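Towels Remain Undefeated in Natberg Gripper Trial

Pollero has spent most of June finding out which of its gripper setups can be trusted with the linen. The company is comparing 4 combinations of fingertip pad and wrist camera at its Natberg workshop, and the test object is the humble hand towel, which has no corners worth mentioning once it is rolled and changes shape whenever it is touched.

Each setup gets 200 attempts at moving towels in and out of canvas bins. A pick counts if the towel arrives in one piece and the bin stays where it was. Dragging the bin along for company is scored as a miss. 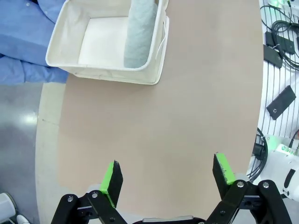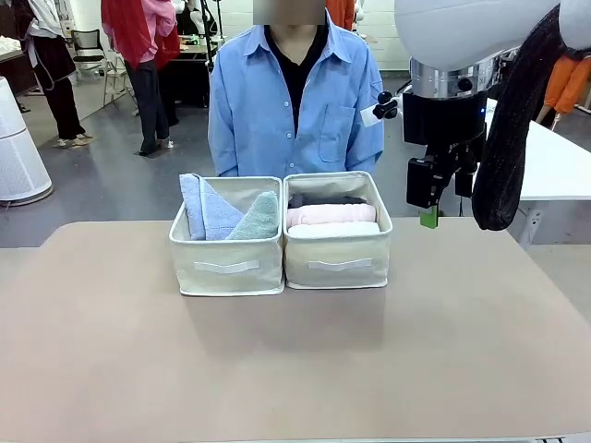 Early numbers favor the softer pads, though by a margin the team describes as "polite." The stiffer set, supplied by De Smet, grips harder and lets go later — sometimes a good deal later. The controller, a product called Ovus, has been kept the same throughout so that it can't be blamed, or at least not by one side only.

Camera placement is proving the livelier argument. A wrist view is excellent until the fingers close on a towel, at which point it is mostly a view of towel. A fixed view sees the whole table and misses the folds.

Pollero plans a longer run of 2000 picks with the two best setups, starting at 12 noon, after the morning's towels have been refolded by hand.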